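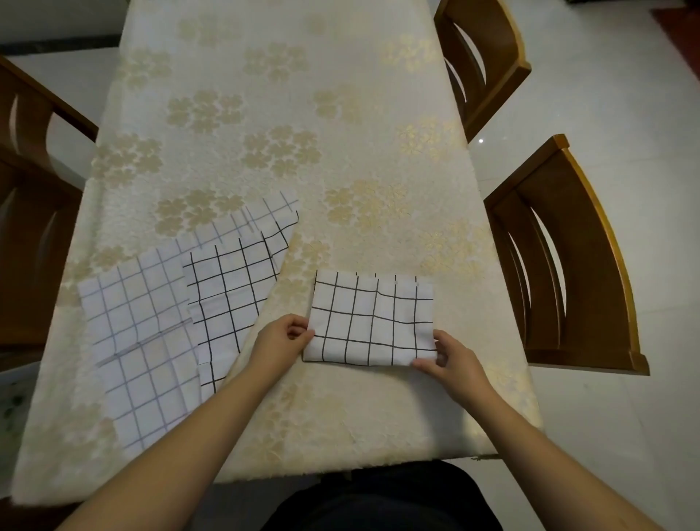
Junitz plug-in power saver: has anyone measured a drop?

14 replies · 3 shares

marrowfat
The Grewal leaflet says it "smooths" your supply and cuts bills. It costs 40 quid. Smooths what? My meter seems happy as it is.

tinlid
Had one since February and my bill is down. Can't argue with that.

pebbledash_ken
You can, easily. February is when most people start turning the heating down. Did you take any readings before you plugged it in?

tinlid
No, but I know what I normally pay.

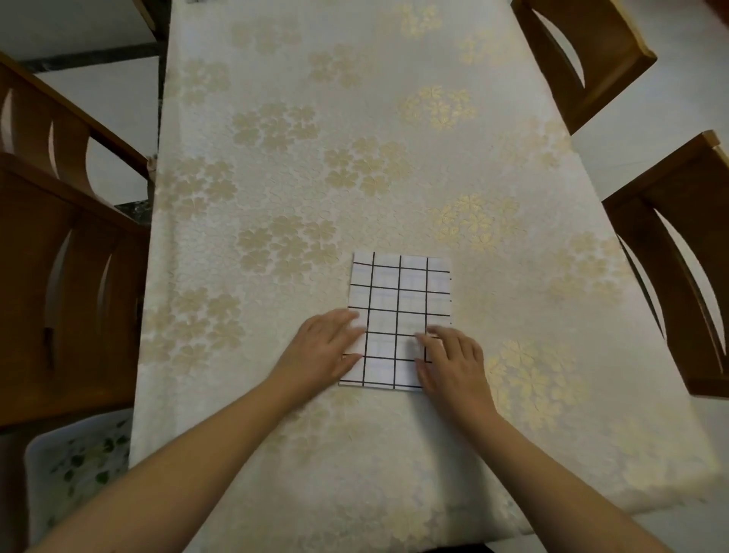 marrowfat
What you pay depends on the tariff, the weather and who's been in the bath. I'd want daily readings at the same time, say 7 am, a fortnight with it and a fortnight without. A sheet of squared paper like the one on the flowery tablecloth would do for plotting them, one column per day. If there's a real saving, you'd see a step.

oddsock
The Iverard one has 792 good reviews though. They can't all be wrong.

pebbledash_ken
How many of those 792 read their meter? I opened a Grimby one years ago. An LED and a capacitor.

oddsock
Grimby is a different make. Bit unfair to lump them together.

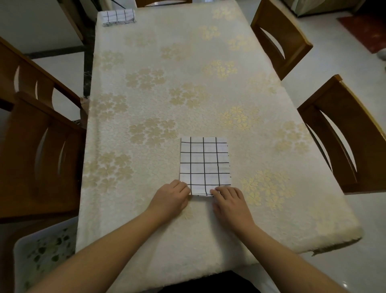

Checked napkin, folded, on the table.

marrowfat
Fair enough, so someone lend me a Junitz and I'll do the fortnight. I'm not paying 40 to find out.

tinlid
You can have mine if you cover the postage.

Last updated: 2 hours ago

Related threads
Is a 200 watt heater cheaper overnight?
Smart meter reads 100 units too high
Grewal refund, any luck?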